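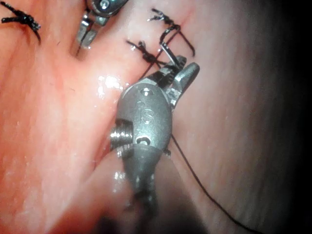

Apolinar Maldonado wrote to us in February that the marquee at his daughter's christening lunch was level, the chairs matched the count on the docket, and he had not needed to ring anyone.

Raller supplies hire equipment for family functions -- christenings, engagement parties, milestone birthdays -- from a single depot at Panamcombe. Stock comprises 800 stackable chairs, 70 trestle tables and 8 frame marquees. Linen is laundered off site by Nilsuwan.

Standard hire is one day. Delivery is free within 78 kilometres of the depot; beyond that a per-kilometre rate applies. Marquees are installed by our own crew and require a site check for underground services. Cancellations must be in writing.

Prices on this page current at 27th August.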